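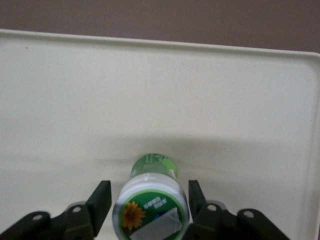

Cream tray, raised rim.

2019-07-23

We drove over to Troscombe at the weekend to see the transport museum, which has a new shed open until September. I had wanted to go since Arif Gamage told me they'd finished the Tadik van.

It was built in 1951 as a bread van and spent most of its life at a bakery in Plellholm. The museum bought it for 3,000 pounds with no engine and a rotten floor. Arif did the brakes and the wiring, and Barbara Głowacki made the new door panels from old drawings. The maker turned out 1,332 of them, according to the board, and the museum knows of 5 left.

The colour is a dark green. I remember them as blue, but Barbara found the original paint under the number plate, so I'll take her word for it. The engine came out of a Brzozowska pick-up and is slightly too tall, so the bonnet has a small bump in it.

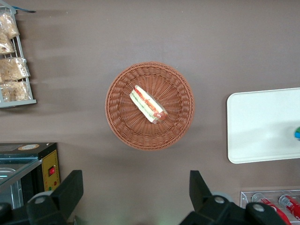 Wrapped sandwich in a wicker basket.

They had it running for ten minutes after lunch. It is louder than I expected and the gearbox whines in second. Next on the list is a coach with no seats, now under a sheet at the back. Parking is free but the field gets muddy, so use the lane side if it has rained.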